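Awning and canopy check before the season, with my comments

I do this every February, usually with a mug of tea going cold on the windowsill. The list started life on the back of a delivery note and has grown a bit each year, so the order is more or less the order I walk round in. We have two awnings at the house in Dromudthorpe and one over the front of the shop, and the comments cover all three.

Before you start

Power off at the isolator. Done
Wind sensor unplugged. Done
Ladder feet on firm ground. Done, but the patio slab by the drain rocks, so I moved along a bit

Wall fixings

Bracket bolts tight. OK on both house awnings. On the shop one the left-hand bolt took nearly a quarter turn, which I don't love. Marked it with a paint pen so I can see if it creeps again.
Cracks in the brick or mortar near brackets. Hairline in the mortar at the back door. It was there last year and I can't say it's grown — will keep an eye on it.
Sealant along the top of the cassette. Perished at one end. Needs redoing.

I should say that the shop awning is a Selletti and was fitted before we took the lease, so I've no paperwork for it. The back door one is a Premberg, 3000 mm wide, and the little one over the kitchen window is so old the label has worn off completely. If you've got a manual for yours, go by that and treat my notes as chat!

Fabric

Tears or pulled stitching. Small one near the valance on the Premberg, about as long as my thumbnail. Patched it with repair tape for now.
Mildew. Yes, on the kitchen window one, all along the fold. My own fault for rolling it up damp in the autumn.
Sagging when fully out. Slight on the shop one.

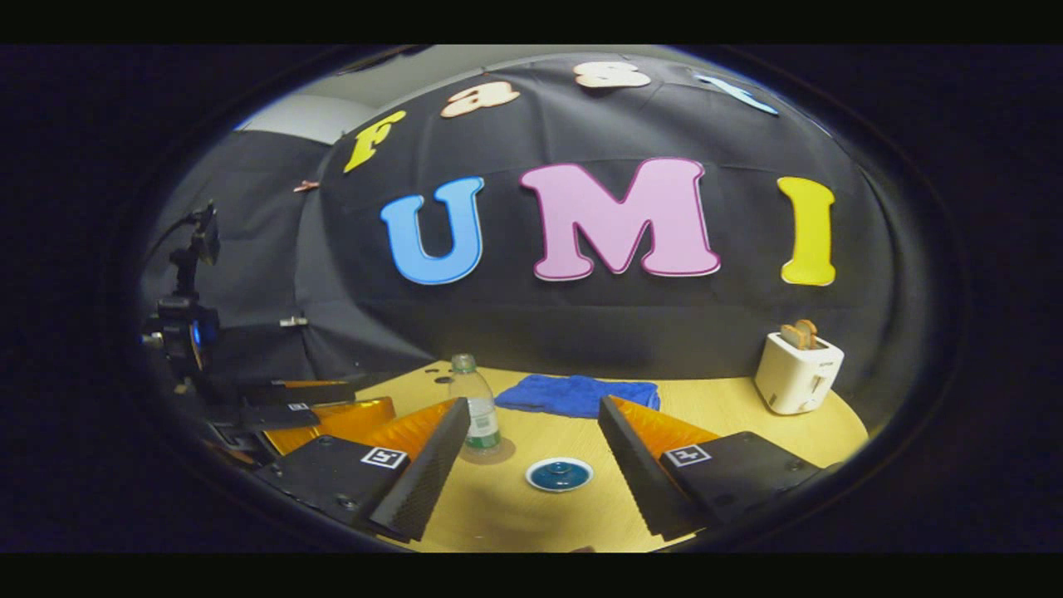
The sagging bothers me more than the mildew, to be fair. Mildew comes off with soapy water and a soft brush (and a lot of muttering), but a dip in the cover holds rain, and a bellyful of rain is heavy enough to bend an arm. I've dropped the front of the shop awning by a couple of notches so the water runs off, and I'll look again after the next proper downpour.

Arms and moving parts

Arms open evenly. OK on the Premberg. Shop one lags on the right.
Elbow joints quiet. Squeak on the right arm, same one. Silicone spray, no oil, it only collects grit.
Springs and cables, look only. OK. Please don't take an arm apart yourself, the springs are under serious tension. That's a job for a fitter.
Crank handle hooks in properly. OK

Motor and controls

Stops at both ends. OK
Remote works from indoors. New battery, now OK
Wind sensor pulls it in when shaken. Took 3 goes. Not good enough, so that's a fail from me.

Over the pavement (shop only)

Clearance for people walking under. OK
Sign lettering on valance secure. OK
Nothing hung from the front bar. Took down the hanging basket hook. I know it looked nice.

To sort out

Mark Anthony Cruzado from Bautista is coming on Friday to look at the sensor and that lagging arm. He quoted £735 if the arm has to be replaced, less if it only wants adjusting, so fingers crossed. Until he's been, the shop awning stays in whenever it's breezy. I'll do the sealant myself once we get a dry afternoon, and the kitchen window one can have its wash on the same day.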